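Facilities Service Desk
Ticket 407: Caps and hats, sorting table, Room 25
Requested by: Mwangi Sang
Assigned to: Kibet Mwaipopo
Category: Storage and labelling
Status: Open, awaiting parts

Summary
The requester reports that headwear returned to the sorting table is not reaching the correct container. Stock sheet 227 lists khaki caps and green caps as separate lines, but both were entered under one code in April. The requester asks that the containers be assigned by colour and that the artificial plant remain on the table. 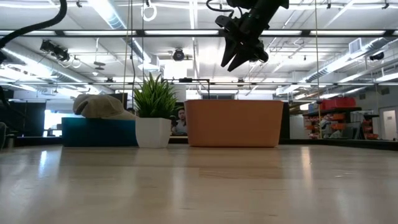 Which container should the khaki caps go in?
Khaki and beige items are assigned to the blue container. Green items are assigned to the orange one, whatever the shade.

Action log

Entry 1, K. Mwaipopo. Stock sheet reviewed. The shared code has been withdrawn and two new codes issued. Staff are asked to discard any printed copies of the earlier sheet.

Entry 2, M. Sang. The requester advises that the darker greens are being mistaken for grey under the overhead lights and asks whether a third container is required.

Entry 3, K. Mwaipopo. A third container is not approved at this time. All grey-green caps are to be treated as green. Caps should be placed crown up, with the brim flat, before they are put away.

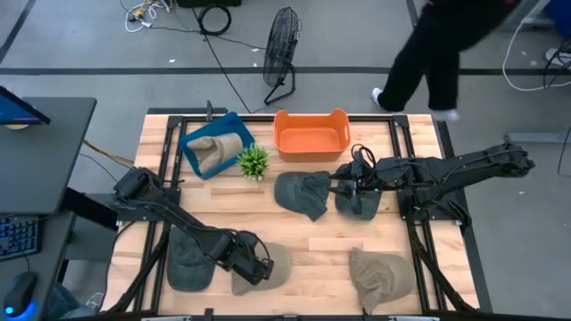 The crown-up rule also applies to soft hats, which lose their shape when stored folded. Adhesive labels have been ordered from Rivomier and will be fixed to each container on arrival. Delivery is expected within seven working days.

Outstanding: labels; written confirmation of the new codes from the requester. This ticket will remain open until both are received.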